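# Ordenar la mesa de trabajo: cosas planas, frascos, bolsas y llaves sueltas

Notas para mesas grandes donde se acaba dejando de todo. Sirven igual para el taller, el cuarto de costura o la mesa del comedor cuando hace de mesa de trabajo.
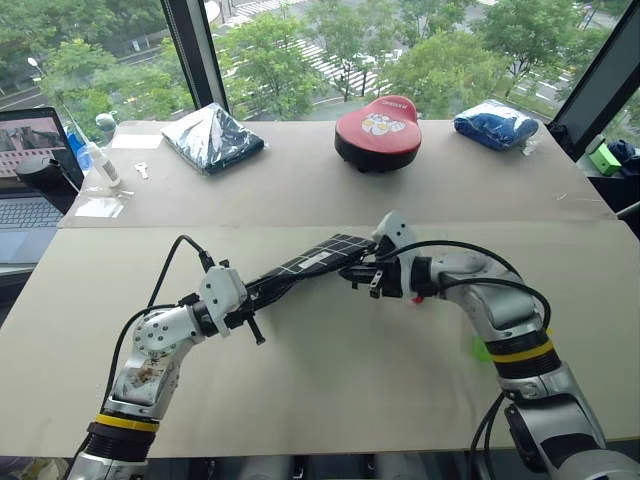
**¿Por dónde se empieza cuando la mesa está llena de cosas pequeñas que no tienen relación entre sí?**

Por lo más grande y lo más plano. Se dobla o se enrolla todo lo que ocupa superficie (telas, fundas, bolsas, papel de embalar) y se aparta a un lado. Con eso suele quedar libre la mitad del tablero y las cosas pequeñas se clasifican con más calma.

## Antes de tocar nada

Pon a mano lo que vas a necesitar: una caja para lo que se va a otra habitación, una bolsa de basura y una bandeja para lo dudoso. La bandeja tiene que ser pequeña. En una grande cabe la mesa entera y al final del día se ha cambiado el desorden de sitio.

Quita también las tazas y los vasos. Trabajar con líquidos abiertos al lado de papeles es la forma más corriente de estropear una tarde.

## Doblar lo plano

Las telas y las fundas finas se doblan mejor sobre la mesa que en el aire. Extiende la pieza, alisa con el canto de la mano desde el centro hacia fuera y dobla por la mitad larga. Después otra vez a lo largo, si da de sí, y por último a lo ancho hasta dejarla del tamaño del cajón.

- Si la tela tiene cuadrícula o rayas, úsalas de guía. Línea sobre línea y el doblez sale recto sin medir.
- Las piezas resbaladizas se doblan entre dos personas, una en cada extremo, manteniendo la tensión. Quien esté solo puede sujetar una punta con un libro pesado.
- La etiqueta, si la hay, siempre hacia fuera y en la misma esquina. Así se sabe qué es sin desplegarla.
- Las fundas acolchadas no admiten más de 2 dobleces. A partir de ahí se abren solas y empujan el cajón.
- Nada se guarda húmedo. Ante la duda, una noche en el respaldo de una silla.

En los estantes altos conviene guardar las piezas con el doblez hacia delante y los bordes hacia la pared. Se agarran mejor y no se arrastra la de abajo al sacar la de arriba.

Lo que se usa a diario puede ir enrollado. El rollo ocupa algo más, pero se coge con una mano y no marca arrugas. Ruby-Lee Ruawai guarda así sus telas de corte, de pie en un cubo estrecho junto a la máquina, y lleva años sin planchar ninguna.

## Frascos y botellas pequeñas

Los frascos pequeños se vuelcan. Es inútil dejarlos en fila al fondo de la mesa: al mover cualquier cosa cae uno y tira a los demás. Necesitan un borde alrededor, y vale cualquier caja baja, incluida la tapa de una caja de zapatos.

1. Comprueba que el tapón cierra. Si está agrietado, trasvasa o tira.
2. Limpia el cuello del frasco con un trapo. Los restos secos en la rosca son los que impiden cerrar bien.
3. Mira la fecha, y si no se lee ya, escribe en una cinta el mes en que lo abriste.
4. Colócalos con la etiqueta al frente y los altos detrás.

Un frasco sin etiqueta no se guarda. Da igual que creas recordar lo que era. Los medicamentos van aparte, nunca en la misma caja que el pegamento, la tinta o el aceite, y fuera del alcance de los niños.

Para trasvasar, no uses envases de comida o bebida, aunque los hayas lavado.

Si una etiqueta empieza a despegarse, pásale por encima una tira de cinta transparente que dé la vuelta completa al frasco y se pise a sí misma. Solo por delante dura un par de semanas.

## Bolsas de plástico

Hay que separar las transparentes de las demás. Las transparentes valen para guardar piezas pequeñas, tornillos, botones, cables cortos. Las otras sirven para la basura y poco más.

Para guardarlas planas se les saca el aire pasando la mano desde el fondo hacia la boca, se doblan en tres y se meten de canto en una caja. Una caja de pañuelos vacía funciona bien. Cuando la caja se llena, se deja de guardar bolsas. Esa es toda la norma.

Las que han tenido comida no vuelven a la mesa de trabajo. Las de cierre a presión se lavan del revés y se dejan secar abiertas, puestas sobre el cuello de una botella.

## Paquetes sin abrir o a medio abrir

Los envoltorios brillantes, metalizados o muy arrugados engañan, porque parecen basura y a veces tienen algo dentro. Antes de tirar uno, apriétalo con los dedos de punta a punta.

Si el paquete está sin abrir, decide en el momento: se usa esta semana, se guarda con las reservas o se devuelve. Dejarlo en la mesa para después no cuenta como decisión. Si está empezado, ciérralo con una pinza y apunta encima lo que queda.

Los paquetes planos se archivan de pie, como carpetas. En un cajón de 500 milímetros de ancho caben bastantes más de lo que parece y se leen todos sin levantar ninguno. Apilados, en cambio, siempre se usa el de arriba y los de abajo caducan.

## Llaves sueltas

Una llave suelta es lo primero que hay que identificar y lo último que hay que tirar. Lo habitual es que sea de un candado, de un cajón, de un buzón o de una maleta.

Pruébala en las cerraduras de casa ese mismo día. Si abre algo, ponle una etiqueta de cartón con un cordel y cuélgala con las otras. No escribas la dirección ni el nombre completo; basta con «cajón» o «bici».

Si no abre nada, va a un sobre con la fecha de hoy. En diciembre, o cuando toque repaso general, se vuelve a probar todo el sobre. Lo que siga sin dueño se lleva con la chatarra.

Las llaves muy pequeñas se pierden dentro de las bolsas transparentes y acaban en la basura con ellas. Mejor atarlas a algo grande, un trozo de fieltro o una anilla ancha.

## Papeles y tarjetas

Las tarjetas blancas y los recortes de papel se quedan pegados al tablero y pasan desapercibidos. Pasa la mano plana por la mesa antes de limpiar. Dale la vuelta a cada papel, que muchas veces lo escrito está por detrás.

- Instrucciones: a una carpeta, con el aparato apuntado en la esquina.
- Tarjetas de garantía: grapadas al recibo.
- Notas con un número y nada más: preguntar en casa, y si nadie las reclama, fuera.

## La junta entre dos tableros

Cuando la superficie son dos mesas juntas, casi siempre hay una un poco más alta que la otra. En esa junta se meten migas, hilos y alfileres, y el escalón estorba al extender tela o papel.

Para igualarlas, mete fieltro o cartón bajo las patas de la más baja, midiendo con una regla apoyada entre las dos. Si la diferencia no pasa de 2 milímetros, se puede dejar y tapar la junta con una tira de cinta de papel mientras se trabaja. Hay que quitar la cinta al terminar — si se queda meses, deja cola y arranca el acabado.

La junta se limpia con una tarjeta vieja de plástico envuelta en un trapo, de un lado al otro, sin volver atrás. Después se pasa la aspiradora por debajo, que es donde ha caído casi todo.

Para el tablero, un trapo apenas humedecido y otro seco detrás. En superficies claras los rotuladores se notan mucho; prueba primero con agua y jabón y deja el alcohol para el final, en una esquina que no se vea.

## Mantenerlo

El repaso de cada día lleva unos 7 minutos. Se hace al acabar, con la luz todavía encendida, y en este orden: lo plano, los frascos, las bolsas, lo suelto. La bandeja de dudas se vacía una vez por semana.

Si varias personas usan la misma mesa, cada una con su caja, del mismo tamaño y con el nombre delante. Ayantu Asfaw, que comparte la suya con dos hijos, añade una cuarta caja sin nombre para lo que aparece y no reconoce ninguno de los tres.

Dos cosas más que no encajaban en otro sitio. Los cables se recogen en lazos anchos, nunca apretados alrededor del enchufe. Y las tijeras se cuelgan fuera de la mesa, en un gancho a la altura del codo, porque encima del tablero acaban siempre debajo de la tela.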